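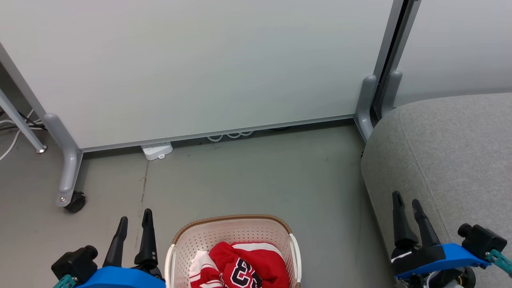

According to one reader in Vernthorpe, a rolling whiteboard is the best wall she never built, and a gray sofa in front of it makes the room. Many small studios now agree. Casters let the panel move before lunch – the sofa stays. The weak point is always the floor, where cables collect. Rotari sells a cable tray for 90 dollars, but a basket works too.

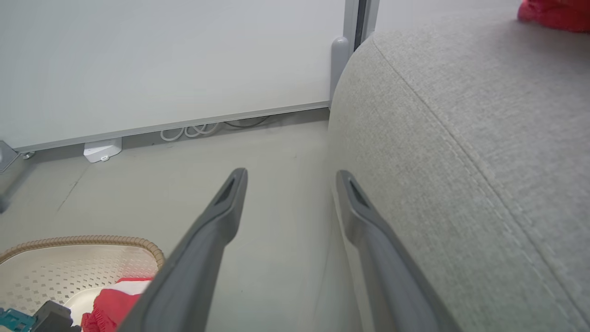

Gray sofa, white panel, and the cables still on the floor.

Measure the gap under the rail first.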